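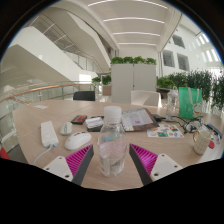
Trisstead Quarterly - client reporting for small advisory firms

$95 a month per office. No setup fee. Cancel by email.
Made by Avcombe. Current version 2, released 24/12/2018.

Overview

Quarterly reports for investment advisers with real clients and not much staff. You load the holdings, the cash movements and the fees. Trisstead builds the report, one per household, in a layout you pick once and then leave alone. PDF or print. Covers performance, allocation, income received, fees paid, and a page for your letter.

It does not pick investments. It doesn't trade. It won't tell a client what the market will do next quarter. Reports what happened, in order, with the fees where people can find them.

What's in a standard report

Cover page with client name, account numbers (last four digits only unless you switch that off)
Value at start of quarter, money in, money out, value at end
Return for the quarter, year to date, and since the account opened
Return after fees. Always shown. You can move it but you can't hide it, please stop asking
Holdings by type, then alphabetical
Dividends and interest, by payment date
Your letter, one page or two
Disclosures, yours, pasted in as supplied

Benchmarks are optional. Choose one per household or blend several. If you change the benchmark midway through a year the report prints a note saying so, with the old one and the new one both named. That note stays on for the rest of the year.

The letter editor

Most firms buy it for the reports and then end up using this part more. Plain text box, your letterhead on top, and a word checker that flags the stuff clients skip over. "Headwinds." "Going forward." "Well positioned." "Constructive on." It doesn't change anything, just underlines, and you can turn off any word you're attached to. Add your own list too. One office has "journey" set so the letter will not save until it's gone.

Merge fields for client name, return, fees, withdrawals. Preview against any household before you send. Do preview. A letter that says "a strong quarter for your portfolio" reads badly over a negative number, and the checker does not catch tone.

Limits

Households: no limit
Holdings per office: 3,000 
Staff logins: 5, more on request
Statement history: as far back as you can load it
Currencies: US dollars as reporting currency. Foreign holdings convert at quarter-end rate
Languages: English only for now

If you go over the holdings limit the system doesn't stop, it emails you and we talk about splitting the office in two. Second office is billed the same as the first.

Getting your data in

CSV upload. Column names don't have to match, you map them the first time and the mapping is rembered. Direct feeds from custodians are in the works, not ready, so don't buy on the strength of them.

Things that trip people up on the first load:

Transfers between two accounts in the same household. Mark them as internal or they show up as a withdrawal and a deposit, and the return is off.
Reinvested dividends. Need both lines, the dividend and the purchase.
Stock splits. Enter the ratio, not the new share count.
Closed accounts. Keep them in. The household history needs them even when the balance is zero.
Private holdings with no daily price. Enter a value and the date you got it. Date prints on the report next to the value.

There's a check screen before anything is final. Red lines have to be fixed. Yellow lines you can accept, with a reason typed in, and the reason is kept.

Return calculation

Time-weighted by default. Money-weighted available per household, or both side by side if the client is the kind who will ask. Returns for periods under a year aren't annualized. Fees are taken on the day they were charged, not smoothed over the quarter.

Full method sheet is in the Help menu, written by Umesh Shukla, who built the calculation side. It's long. Has worked cases for mid-quarter deposits, late prices, and accounts that opened partway through. Compliance reviewers usually want it, so print a copy before they come.

What changed in version 2

Reports for a whole office now run in the background, you can keep working
Fee page redesigned, advisory fees and fund expenses in seperate columns
Letter editor: undo. Finally
Households can have a second mailing address
Page numbers now right when the disclosures run long
Old "market snapshot" page removed. Hardly used, and the charts were ugly
Fixed: accounts opened on the last day of a quarter showing a blank return

Version 1 reports still open and still print. They won't be recalculated unless you tell the system to, household by household.

Pricing

$95 per office per month, billed monthly
Includes all 5 staff logins, updates, email support
Printing and mailing not included. Miltulton Print does it for several of our offices and takes our PDF files without any rework, but any printer will do
No charge by assets. Your book can double and the bill stays put

First month is billed at the end of the month, so if the first load is a mess and you walk away, you owe nothing. Load a handful of households first, not the whole book. Pick a simple one, a messy one, and one with a closed account.

Support

Email, answered business hours, Eastern time. Phone in the last two weeks of a quarter and the first two weeks after. Lenni Juntunen runs support and does most first loads with new offices over a screen share. Have your custodian export open and ready before the call - saves a lot of clicking around.

Please don't email client statements. Use the upload box in your account. If something comes to us with full account numbers on it we delete it and ask again.

Security and records

Two-step login, required for everybody
Each finished report is locked and kept. Corrections are issued as a new report with "Revised" and the reason on the cover
Activity log by user, exportable
Your data comes out as CSV any time, including after you cancel. Kept for 90 days after that and then removed

Works with

Any current browser. Reports print on US Letter. Legal size if you must. Tablets okay for reading, painful for the check screen. No phone app.

Firms on Saarela Books for billing can bring fee entries straight across, same client IDs, no mapping needed. Other billing packages, use the CSV.

To order

Send office name, billing contact and number of staff who need logins. Account is open the same day in most cases. New offices wanting to run September quarter-end reports should get the first load done before the month closes, the support calendar fills up fast.

Sample report (household with four accounts, one closed, blended benchmark) available on request. Ask for the long one if you want to see the disclosures running onto a second page.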